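Home | Checklists | Kitchens | Archive

Reading time: 2 min

Break room kitchen walk-through, Cukuvwood building, second floor
Inspected by Poppy Dobson, May 22, 2025. Comments are mine unless marked.

1. Outlets near water have ground fault protection. PASS
Tested both with the plug-in tester. Both tripped and reset. The February sheet also says "pass" but gives no tester reading, so I don't put much weight on it.

2. Cords clear of sink and walkways. PASS, WITH COMMENT
The fridge cord is fine. The extension cord behind the microwave is "temporary," according to the tag. The tag is faded.

3. Countertop appliances cleaned and descaled on schedule. NOT SHOWN
The log has the same initials in the same pen for 6 weeks running. Maybe somebody is very regular. I would like to see the descaler receipts before I believe it.

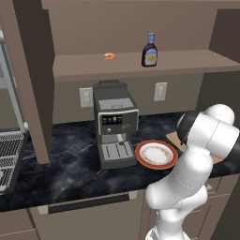 The log also skips the water filter altogether. Bai, the supplier, leaves a sticker with the change date at each visit. I found no sticker and no invoice.

4. Extinguisher in date and reachable. FAIL
In date, yes. Reachable, only if you move two cases of paper towels first. Indrek Toom says they were delivered that morning. The top one had dust on it.

5. Floor dry, mats flat. PASS
One mat curls at the corner. Flat enough today, but replace it.

6. Exit route lit and clear. PASS
Walked it with the lights off. The emergency light came on and stayed on for the full test.

7. First aid box stocked. FAIL
Burn gel expired. The contents card is signed as complete, which tells me that the card gets signed and the box stays shut.

8. Cleaning products labeled and stored away from food. PASS, WITH COMMENT
The Grultance spray is labeled. The bottle next to it says "blue stuff." Relabel or throw out.

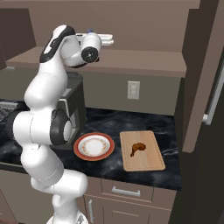
Kitchen, upper ledge and counter.

Open items: 3, 4, 7. Indrek has promised all of them by my next visit. He promised item 4 last time too, so please send a photo of the extinguisher with the floor in front of it showing.

Questions: Burinel Building Safety, front desk | © 2025 Burinel | Back to top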